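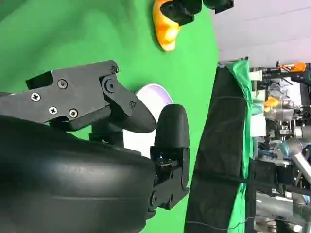
The left gripper and the bowl, from the wrist camera.

The Ferraro fingers had arrived on the bench before Polyxeni Chrysikopoulos did. She found them in a padded envelope with her surname spelt wrong and a note from the Gustham office asking for an answer by the end of the day.

The question was simple enough. Gustham needed to buy fingers for all its arms, and there were two kinds to choose from. The Skusuvance pair had been on the left arm since April and did most things well. The Ferraro pair was lighter and cost less. Somebody upstairs had already decided they were the same.

"They're not the same," said her father on the telephone, when she told him. He had mended sewing machines for 32 years and did not need to see a thing to have a view on it. "Does the cheap one give?"

"Give how?"

"When it touches. Does it give, or does it push?"

She said she would find out. She put the phone face down next to the keyboard and began.

The test was the one they always used. The right arm held something from the toy box over the bowl. The left arm took the bowl by its side and kept it steady. The right arm let go. If the thing ended up in the bowl and the bowl ended up where it had begun, that was a pass. The log said the Skusuvance pair had done it 2,372 times. It did not say how many of those Polyxeni had sat through, but she thought it was most of them.

She ran it once more with the old fingers so as to have a fair start. On her screen the left wrist's view showed what it always showed, a great deal of black finger and, past the tip, the pale rim with the purple inside it. The other gripper came down at the top of the picture with the orange and yellow thing in its grasp. She had stopped giving the toys names in the spring. The pad closed up on the bowl, the toy dropped, the number went up by one.

Then she changed the fingers. It took longer than the sheet said it would. One of the screws had been put in by a person with strong wrists, and she had to go and borrow a better driver from the room across the corridor, where two men were arguing about a kettle.

The Ferraro pair passed the first time, and the second. She wrote this down. It passed the third time too, but she had been watching the rim and not the toy, and the rim had moved. It was a small movement, a sort of flinch, and then the bowl was still again.

She turned the speed down by half and watched again. There it was. The finger reached the bowl and carried on for a moment, as if it had not been told. It pushed. The old ones had always seemed to wait.

The log had no column for that. It had a column for pass and a column for fail, and by the middle of the afternoon the Ferraro pair had six of the first and none of the second.

"Well?" said Kurkondale, from the doorway. Everyone called him that — she had never learnt the rest of his name. He had his coat on.

"It passes."

"Good. So they're the same."

"It moves the bowl."

"Does the bowl fall over?"

"No."

"Does the thing miss the bowl?"

"Not yet."

He looked at the rig for a while. The arms were still, waiting for her to press the key. "How many would you need," he said, "to be able to tell me something I could send on?"

She did the sum on the back of the envelope, under the wrong spelling. She was not generous with herself, and she allowed for breaks.

"1,357," she said.

"By tonight?"

"No."

He laughed, though not unkindly, and took his coat off again and hung it on the back of the other chair. Then he sat down in the chair, leaning forward against the coat, and asked her to show him the flinch. She ran it at half speed. He missed it. She ran it again, and he put his finger on the glass just below the rim and kept it there.

"Oh," he said. "It's shoving it."

"Yes."

"My mother used to put plates down like that."

Polyxeni opened the form for the office. Under Result she put "pass". Under Notes, where people mostly left a blank, she wrote that the new fingers pushed and the old ones gave, and that she would like three more weeks. She read it over, took out "like" and put in "need", and sent it.

Kurkondale was still watching the screen. She pressed the key for him, and the right arm went to fetch another toy.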